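기내 반입 수하물 규정 변경 안내 관련 의견 교환
게시판: 항공·여행 제도 > 수하물 및 보안검색
작성 글 5건

운항지원담당
등록 2025-09-30

회원 여러분께 알려 드립니다. Briltance 항공은 11월부터 Drirkcombe 공항 출발편에 대하여 보조배터리 및 예비 리튬전지의 기내 반입 절차를 변경한다고 공지하였습니다. 공지의 주요 내용은 다음과 같습니다.

첫째, 보조배터리는 종전과 같이 위탁수하물에 넣을 수 없으며 기내 휴대만 허용됩니다.
둘째, 휴대한 보조배터리는 머리 위 선반에 보관할 수 없고, 좌석 앞주머니에 넣거나 승객이 직접 소지하여야 합니다.
셋째, 1인당 반입 수량은 5개로 제한되며, 이를 초과하는 경우 체크인 카운터에서 사전 승인을 받아야 합니다.
넷째, 기내에서 보조배터리로 다른 기기를 충전하는 행위는 이륙부터 착륙까지 전 구간에서 금지됩니다.

본 게시글은 해당 공지의 적용 범위와 해석에 관한 의견을 모으기 위하여 작성되었습니다. 개별 예약에 관한 문의는 항공사 고객센터를 이용하여 주시기 바랍니다.

출장노선37
답글

안내에 감사드립니다. 다만 셋째 항목의 적용 방식에 대하여 이견이 있습니다. 본인은 Amegashie 노선을 업무상 자주 이용하고 있으며, 측정 장비용 예비 전지를 8개까지 휴대하는 경우가 있습니다. 사전 승인을 체크인 카운터에서만 받도록 한 것은 온라인 탑승수속 이용자에게 상당한 부담이 됩니다. 카운터 대기 시간이 길어지면 환승편 연결에도 지장이 발생할 수 있습니다.

또한 공지문에는 ‘보조배터리’와 ‘예비 전지’가 혼용되어 있습니다. 카메라용 전지와 같이 단독으로 충전 기능을 제공하지 않는 전지가 5개 제한에 포함되는지 여부가 명확하지 않습니다. 이 부분은 시행 전에 반드시 정리되어야 할 것으로 판단됩니다. 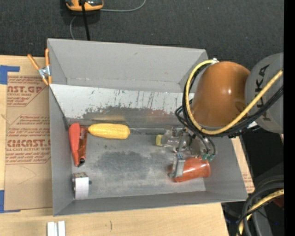
아울러 승인 신청을 전자우편이나 예약 관리 화면에서 미리 접수하는 방안도 검토할 필요가 있습니다. 전지의 용량과 수량은 출발 전에 이미 확정되는 정보이므로, 서면 심사만으로도 충분히 처리할 수 있는 사안입니다. 현장에서는 승인서와 실물의 일치 여부만 확인하면 될 것입니다.

객실안전연구
답글

출장노선37 님의 의견 중 용어 정비가 필요하다는 점에는 동의합니다. 그러나 사전 승인을 온라인으로 전환하자는 제안에는 동의하기 어렵습니다.

전지의 안전성은 수량과 용량만으로 판단되지 않습니다. 외관의 팽창, 단자의 노출, 표기의 훼손 여부는 실물을 보아야 확인할 수 있습니다. 온라인 승인서를 소지한 승객의 전지가 현장에서 부적합 판정을 받을 경우, 오히려 분쟁이 늘어날 가능성이 있습니다.

선반 보관 금지 조항은 타당한 조치로 봅니다. 선반 안에서 발연이 시작되면 발견이 늦어지고, 다른 수하물을 먼저 꺼내야 하므로 초동 대응이 지연됩니다. 다만 좌석 앞주머니 역시 압착의 위험이 전혀 없다고는 할 수 없으므로, 단자 보호 조치에 관한 문구를 추가하는 것이 바람직합니다.

ekport_환승
답글

Ekport 공항 환승객의 입장에서 문의드립니다. 타 항공사 편으로 도착하여 Ekport에서 Briltance 항공편으로 갈아타는 경우에도 변경된 규정이 적용됩니까? 공지문에는 Drirkcombe 출발편만 명시되어 있으나, 고객센터에서는 전 노선에 순차 적용한다는 답변을 받았습니다. 두 안내가 서로 일치하지 않습니다.

초과분의 처리 방법도 기재되어 있지 않습니다. 환승 구역에서는 이를 보관하거나 발송할 수단이 마땅하지 않으므로, 포기 각서에 서명하는 것 외에 선택지가 없는지 확인이 필요합니다. 본인이 사용하는 제품은 용량이 4,000mAh에 불과한 소형인데, 대용량 제품과 동일하게 개수로만 제한하는 기준도 재고되어야 한다고 생각합니다.

운항지원담당
답글

제기하신 사항에 대하여 확인된 범위에서 답변드립니다.

적용 노선은 공지문에 기재된 바와 같이 Drirkcombe 출발편이 우선 대상입니다. Ekport 환승편에 대한 적용 시점은 별도로 공지될 예정이며, 그 전까지는 현행 규정이 유지됩니다. 고객센터의 답변과 차이가 있는 부분은 항공사 측에 정정을 요청하였습니다.

카메라용 전지 등 단독 예비 전지의 포함 여부는 아직 회신을 받지 못하였습니다. 용량별 차등 기준과 온라인 사전 승인에 관한 의견도 찬반을 함께 기재하여 전달하였습니다. 초과분은 일반 구역의 경우 동행인에게 인계하거나 공항 내 택배 창구를 이용할 수 있으나, 환승 구역의 처리 절차는 추가 확인이 필요합니다.

회신이 접수되는 대로 본 게시글에 답글로 등록하겠습니다.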